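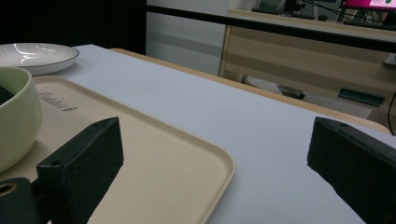
Section 4 covers first use of the Sturkitz hand-held gripper on table tasks. The Rarnel brochure says you can start on any surface straight out of the case. We tried that and don't recommend it. Begin with a plain setup: a pale table, a beige tray, a green bowl on the tray and a white plate behind it. Hold the tool so both black fingers are in view with open table between them. If you see only one, go back to Section 3.

1. Charge the handle fully. The box claims 13 hours of use. Plan on less.

2. Wipe the fingers with a dry cloth. Do not use the cleaner that ships with the kit — it left a film on ours.

3. Squeeze the trigger all the way and let go. Both fingers should move together. If one lags, tighten its mounting screw and try again.

4. Start a new session and run the grip check. A score of 94 or better counts as a pass.

Note: The grip check tests the fingers against each other. It says nothing about how well they hold a glazed bowl, whatever the sales page suggests.

Caution: Do not lift filled dishes. The "no-slip" rating was measured by Rarnel, and we have not seen the test.

Caution: Keep loose cables away from the fingers while the trigger is in use.

The automatic alignment feature was promised for November. Until it arrives, align by hand as shown in Section 3.

Checked by Savvas Economou, Nosonside, July 2023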